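Workshop tips: teaching the arm by hand without losing your patience

If you have ever tried to teach a child to tie a shoe, you already know most of what I have to say about showing a robot arm how to pick something up. You go slower than feels natural, you do it the same way each time, and you stop for a snack before you get cross!

Start with the table. I cover ours in brown kraft paper and lay dark blue tape over it in a grid, so that when I want a block started in the same cell tomorrow, I can put it there without measuring. Press the tape down with the back of a spoon. Wrinkles in the paper don't matter much, though a lifted tape end will catch a fingertip sooner or later.

Keep your first lesson to one or two plain objects. Blocks are lovely - they have flat sides, and they forgive a crooked approach. Bring the gripper straight down over the block and pause for 2 seconds before you close the fingers.
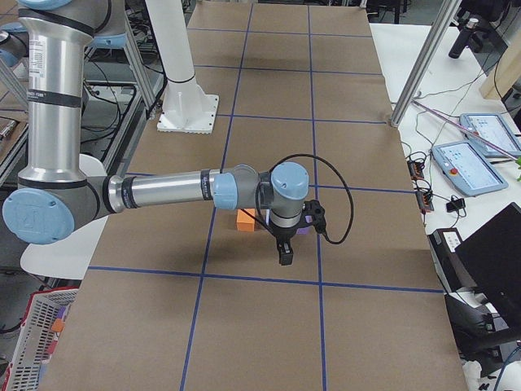 Maysoun Boutros wrote in that she gets much cleaner lessons if she guides the arm with both hands, one at the wrist and one near the elbow, and that she throws out any run where she had to change her grip halfway. I tried it for a whole afternoon and she is quite right. My wrist was happier too.

When you switch to remote control, turn the speed down further than you think you need, and do 5 practice runs that you don't save. Keep the pendant where you can reach the red stop button without looking for it (mine used to wander off under the mail).

Last thing, and I learned it the slow way in August: name your saved lessons properly. I had 2,618 of them called "test" before I gave in and started using the object and the cell.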